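How do you get set-in fold lines out of a cotton tablecloth?
Brimora Household Help > Linens and Laundry
Posted by patchworkpam, April 21, 2026

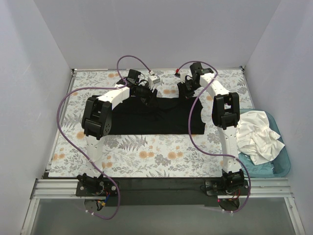
What is the best way to get old fold lines out of a printed cotton tablecloth? I don't want to fade the flowers.

Dampen the cloth all over, leave it rolled up for an hour, and iron it on the wrong side while it is still damp.

That is the advice I got from my sister, and I did try it, but I would love to hear from people who have done this more than once! My cloth was my mother-in-law's and it sat folded in the bottom of a cedar chest for years. The two creases down the middle have come up a little yellow along the ridge, and after ironing they were flatter but I could still find them with my fingertips. I have an ordinary steam iron and a top-loading washer, nothing fancy. We have a family lunch coming up in June, so I have time to do it slowly if slow is better.

Ah-rin Kwak
Member, 2169 posts

Slow is better, and I'm so glad you have until June. The crease and the yellow are separate problems, and I'd take care of the yellow first, because a hot iron can set it for good. Before anything else, press a damp white cloth against one of the printed parts in a corner and see whether any color comes off on it. If it stays clean, fill the tub with cool water, stir in a small scoop of oxygen bleach (not chlorine, please, not on a print), make sure it has all dissolved, and lay the cloth in as loosely as you can. I give mine 60 minutes and then look. If the line is still there, change the water and go again. Rinse it more than you think you need to.

Then don't wring it! Roll it in a bath towel, press, and hang it over a shower rod with the old fold running along the length of the rod, so it isn't bent in the same place. Iron from the back when it's nearly dry, setting for cotton, and lean on the crease with plenty of steam. My grandmother's cloth took two rounds of this and I was fussing over it all weekend, but you'd have to hunt for the lines now. A very faint one may stay with you if the threads themselves have worn along the fold, and I'm afraid no amount of soaking brings those back.

For storage afterward, get a long cardboard tube, cover it with an old clean pillowcase, and roll the cloth around it.

Deok-su Cho
Member

I just use spray starch and put the fruit bowl over the worst of it. Vinegar might help too but I haven't tried it on yellow spots. Ah-rin is right about the tube, we keep ours on one behind the closet door.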